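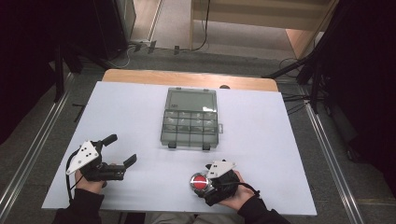
## Puesta a punto del puesto de pinzas manuales

Esta guía es para quien prepara por primera vez el puesto de la sala Warnari. La escribí con las notas de Toon Jacobs, que montó la primera versión, y con los errores que yo misma cometí. El puesto tiene dos pinzas de mano con cable, un tablero blanco sobre la mesa y el objeto de la tarea, que en esta serie es la caja organizadora con compartimentos.

Versión del procedimiento: junio de 2019.

### Antes de conectar

1. Limpie el tablero blanco con un paño seco. No use alcohol, porque deja marcas mates.
2. Compruebe que el tablero no se mueve cuando se apoya la mano en una esquina. Si se mueve, cambie las tiras adhesivas de debajo.
3. Revise los dos cables de las pinzas en toda su longitud, sobre todo en la salida de la empuñadura. Allí se rompió el de Enia el pasado septiembre y tardamos 18 días en recibir otro.
4. Mire las placas blancas con puntos negros. El sistema calcula la posición de cada pinza con estos puntos, entonces una huella de grasa o un rayón ya es suficiente para perder el seguimiento.

### Fijar las placas

La placa va atornillada al lado de la pinza y tiene que quedar rígida. Apriete los tornillos en cruz, poco a poco, y después intente girar la placa con dos dedos. Si cede, aunque sea muy poco, afloje todo y empiece de nuevo — apretar solamente el tornillo flojo deforma la placa y el error queda escondido en los datos.

No intercambie las placas entre la pinza izquierda y la derecha. Cada dibujo de puntos está registrado en el programa Flerley con su lado.

### Cero de apertura

1. Encienda la caja de control y espere hasta que el programa muestre las dos pinzas.
2. Cierre los dedos de la pinza izquierda sin hacer fuerza y pulse «Cero».
3. Abra hasta el tope y pulse «Máximo». El valor normal es aproximadamente 389 unidades.
4. Repita con la derecha.

Si el máximo sale mucho más bajo, casi siempre hay suciedad en la guía de los dedos. Se quita con un pincel blando. No ponga aceite; Isla Costigan lo probó y el polvo se pegó todavía más.

### Prueba con la caja

Ponga la caja sobre el tablero, con los cierres hacia el operador. Siéntese con los brazos relajados, una pinza en cada mano, y deje que cada cable salga libre hacia su lado. El cable no debe pasar por delante de la placa.

Pulse el botón rojo para empezar una toma de prueba. Acerque primero una pinza a la caja y después la otra, toque el borde con la punta de los dedos y vuelva a la posición inicial. Haga cuatro tomas seguidas. En la pantalla, las dos trayectorias tienen que ser continuas, sin saltos.

### Si algo falla

- **La trayectoria salta siempre en el mismo punto:** normalmente la manga tapa la placa. Súbala un poco, o gire la muñeca hacia fuera.
- **El botón no responde:** desconecte y conecte el cable de esa pinza. Si continúa igual, mida la continuidad del botón con el multímetro.
- **Una pinza desaparece del programa:** reinicie la caja de control, no el ordenador. Después hay que repetir el cero de las dos.

Los repuestos de dedos y tornillos están en el cajón De Bruijn. Cuando coja el último juego, apúntelo en la hoja de pedidos — el proveedor necesita cuatro semanas.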